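March 3, 2022. Typing this between sessions, so forgive the state of it.

We hit our number last week. 2084 episodes, against a contract that asked for 2000. Ernholm was happy, there was cake in the Prirkthorpe office, somebody made a slide. And I've been in a bad mood ever since, and I'd like to say why before the next contract gets signed with another big round number on top.

My view, up front: the episode count is the worst thing we measure, and we measure it better than anything else. We have a live counter for it. We have a chart. It goes on the wall. What we don't have is any way of saying whether episode 1500 taught the model one single thing that episode 1499 didn't.

I run demonstrations. That's the job. I sit with the controls and steer the arm through a task, and the recorder takes the camera views and the joint positions and whatever else, and later a model gets trained on the pile. I've done pouring, stacking, wiping, a miserable month of zippers. The current one is small containers. Get the gripper down to a cream-colored container on a white table, make contact in the right place, do the thing, back off, reset. Then again. Then again.

It's boring, and boredom is where my argument starts.

By the second day of any task I'm good at it. By the fourth I'm smooth. By the second week I've got a groove worn so deep that every approach looks like the last one. Same height, same angle, same small pause before contact. I don't choose to do it. Hands just settle. Anyone who's iced cupcakes or folded shirts for a living knows the feeling.

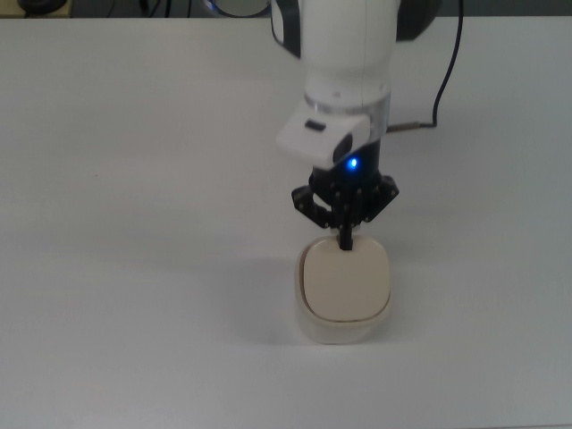
And smooth is what gets praised! Smooth is fast, and fast makes the counter go up. The reviewer skims the footage at triple speed and a smooth run sails through. A run where I come in too far left, stop, see it, back up and try again gets flagged. Hesitation. Excess duration. Out it goes.

We rejected 166 episodes on this project. I went back and watched every one of them, on my own time mostly. Some were real junk. Recorder started late, arm never moved, me reaching in to fix something with the thing still running. Fine. Bin them. But 133 of the 166 were recoveries. Came in wrong, noticed, fixed it, finished the task. They were thrown out for being slow or for being ugly.

Think about what that leaves. A model that has only ever watched somebody get it right the first time. Then you put it on the table and its first reach is off by a fingertip, which it will be, and it's in a place it has never seen. It has no idea what a person does next. How could it? We had the footage and we deleted it.

## The tidy table problem

Same goes for the setup. I like a clean table. Everybody likes a clean table, the images are easy to read, there's nothing to knock over. Container alone in the middle, a soft shadow under it, done. You can train on that, and you'll get a system that works on a clean table with a soft shadow.

I've asked for clutter on every project. Put a mug next to it. A crumpled receipt. Let someone's keys be there. Change the lamp. What I get told is that clutter comes in "phase two", and I have been on this team for three contracts and I have yet to meet phase two.

The reason is the counter again, obviously. Clutter slows down the reset. Reset is the dead time between episodes, when you put everything back, and it's the first place anyone looks to save. So the resets get quicker, and quick resets mean the object goes back where it's easiest to put. Which is where it was last time. We had a position list for this project, printed out, taped up, with spots to rotate through. It got followed properly for the first few days. I'm not blaming anyone else, I was one of the people who stopped following it. You're watching a number and the number wants you to hurry.

Ghassan Bataineh, who was on the other shift, suggested doing positions by dice. Two dice, row and column, put it where it says. Cheap, quick, no thinking. We did it for an afternoon and I thought it was the best data we'd taken in weeks, because I kept having to work out the approach fresh. Awkward reaches. Wrist at a bad angle. Me muttering. Throughput dropped and we were asked to stop. 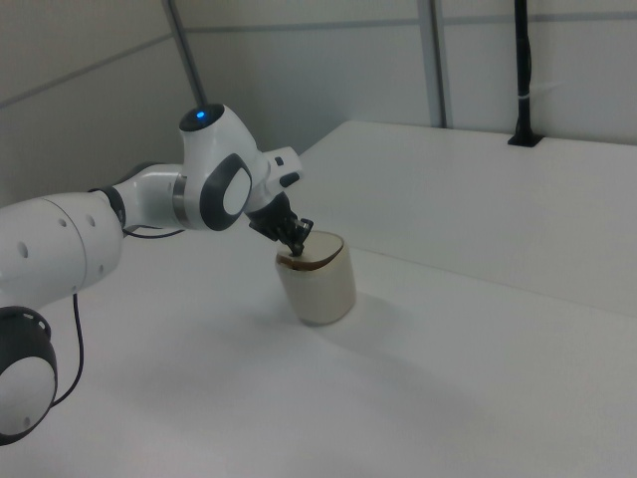
## What I'd do with the money

People ask, ok, so what do you want, fewer episodes? Yes. For a start. I would take half the count if I could have the other half of the time back for making the ones we do record different from each other.

Some specifics, since complaining is easy:

- Keep the recoveries. All of them. Tag them if you want, put them in their own folder, let the training people decide how to weight them. Just don't let a reviewer on triple speed decide it for everyone.
- Start some episodes wrong on purpose. Gripper too high, too far over, already half touching. Start from a mess and drive out of it.
- Swap operators mid-session. My groove is different from Ghassan's groove and two grooves beat one.
- Pay for resets. Schedule them as work. Put them in the plan with hours against them.
- Run the half trained model early, watch where it fails, and go collect *there*. We waited until the whole set was finished before anybody tried a thing with it. I still can't believe that's normal but it seems to be normal.

That last one is the big one for me. Collecting blind for months and then training at the end is like writing out a phone book's worth of flash cards before you've asked the kid which words they're having trouble with. You'd never do it to a kid.

## The other side, quickly

I know what the objection is, I've heard it in the kitchen. Bad demos poison the model. Show it hesitation and it learns to hesitate. There's something to that! A copying system copies. If half of my runs include a pointless wobble then you'll get a robot with a wobble, and I've seen one, on the zipper project, it had my exact wobble, it was like hearing your own voice on an answering machine.

But a wobble and a recovery are different animals. One is noise. The other is a person looking at where the fingers ended up and deciding on a better place for them. You can tell them apart by watching. It takes a human at normal speed, and that costs money, and here we are again.

Second objection, scale wins. Get enough and the quirks wash out. Maybe. With a thousand arms in a thousand different kitchens, sure, I could believe it, the world does the shuffling for you. We've got one room. Two shifts. Whatever variety goes in has to be put in by hand, by a tired person, on purpose. Doubling the count in our room mostly doubles my habits.

Third, and this is the one that annoys me, clients need a number they can understand. Brudance, which is the tool we log everything in, shows the count in huge type in the middle of the page. Positions covered is three clicks down. Operator split isn't there at all. Nobody sat down and decided that count mattered most, some designer picked what was easy to show, and it became the thing the meetings are about. Put position coverage in the huge type for one month. See what the shifts do. I'd bet my lunch break the habits change without a single email.

## About the hands

One more and then I have to go reset.

There's a way of talking about this work where the operators are a kind of faucet. Turn on, data comes out. The paper gets written about the architecture and we're a line in the appendix, "demonstrations were collected by teleoperation". By whom? After how many hours? Had they eaten?

I don't need my name in a paper. I'd like the information used, is all. I know which approach angles feel bad. I know that late in a shift I come down harder on contact than I do at the start, I can feel it through the controls. I know the exact week in October when I stopped looking at the side view becuase I didn't need it anymore, and I'd guess the data changes there. None of that's written down anywhere. There's no field for it. I asked for a free text box per session and was told free text is hard to analyze.

Well, so is a failed rollout.

Setiawan is the next contract. Same kind of task, as I understand it, new objects. The draft has a target count in the first paragraph and nothing on coverage, nothing on recoveries, and a rejection rule for anything over a set duration. I've sent back comments. Dice are in there. So's the text box. If you're on the review list, please read them before it gets approved, and if you think I'm wrong about the 133, come and watch them with me first. I kept copys. Bring a chair, the second one in there is broken.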